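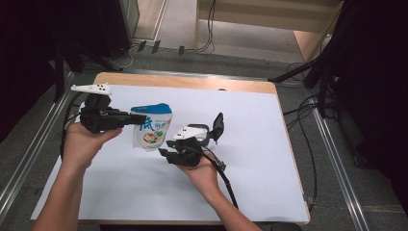

# How Yogurt Gets Into Its Cup

Yogurt is milk that has been thickened by bacteria. People have made it for thousands of years, long before anyone knew what bacteria were. They only knew that milk kept in a warm place could turn thick and sour, and that it tasted good.

## It starts with milk

Most yogurt is made from cow's milk. Some is made from the milk of goats, sheep or water buffalo. Milk has water in it, and also fat, protein and a kind of sugar called lactose. The protein and the lactose are the two parts to remember.

At a dairy, the milk is heated first. Heating kills germs that could make people sick. It also changes the shape of some of the proteins, so the yogurt comes out thicker. Then the milk is cooled until it is warm, like bath water.

## The bacteria go in

Bacteria are living things too small to see without a microscope. Some kinds cause illness, but many do not, and some are useful to us. The bacteria used for yogurt are called a starter culture. "Starter" means they get things going.

The dairy stirs the starter into the warm milk and leaves it for several hours. The bacteria eat the lactose and give off lactic acid. This is called fermentation. Lactic acid is what makes plain yogurt taste sour.

The acid does a second job. Milk proteins normally float around in tiny clumps. When the milk turns sour, the clumps stick to each other and make a soft net. The net holds the water and fat in place, and the milk is now yogurt.

Sometimes a little yellowish liquid sits on top when you open a cup. It is called whey, and it is mostly water that has come out of the net. You can stir it back in.

## Cups and bottles

There are two main ways to fill a container. For set yogurt, the warm milk and starter go straight into the cup, and the yogurt thickens there. Set yogurt is firm, and a spoon leaves a clean hole in it. For stirred yogurt, everything thickens in a big tank first. Then it is mixed until smooth and pumped into cups.

Drinking yogurt is stirred longer, and it may have water or juice added. It is thin enough to pour or to drink through a straw.

Many yogurt containers are plastic. Plastic is light and does not shatter if you drop it. It can also be made thin, so it bends when you squeeze the sides. Other yogurt comes in glass jars, clay pots or waxed cardboard.

## Why there is a lid

A lid keeps dust, germs and fridge smells out, and keeps the yogurt in. Many cups have a foil top that is pressed onto the rim with heat. The heat melts a thin layer underneath the foil, and the layer sticks to the cup as it cools. When you peel the foil back, you are pulling that layer apart.

Look at the top before you open a cup. If it is puffed up like a small pillow, gas has built up inside. Show it to an adult and do not eat it.

## What the wrapper is for

The printing on a container has work to do. Big letters give the name, and they are large so that shoppers can read them from across the aisle. Pictures give a clue about the flavor. Words are printed in the language of the place where the food will be sold, so a container might be covered in Chinese characters, or Arabic, or Spanish. Food sold in more than one country may have two or three languages on it.

The small print is worth reading too. Look for:

- **Ingredients.** The one there is most of comes first. Plain yogurt usually has a short list.
- **The date.** It tells you how long the yogurt should stay good if it is kept cold.
- **The amount.** A container might say 200 g or 300 g. The g stands for grams.

## Keeping it cold

The bacteria are often still alive in the cup. Cold does not kill them, but it slows them down a lot. If the yogurt gets warm, they wake up and make more acid, and other germs can grow too. A fridge should be at 4 degrees Celsius or a little under.

## Try it: the squeeze test

You need an empty plastic yogurt cup, washed and dried, and some water.

1. Stand the empty cup in the sink.
2. Press the sides gently with one finger of each hand. See how far they bend.
3. Fill the cup to the top with water and press again.
4. Watch where the water goes.

Water does not squash, so when the sides move in, it has to go up and over the rim. Yogurt is mostly water and does the same thing. Remember this the next time you hold a full cup and pull off the top.

*Written by Josué Andrade*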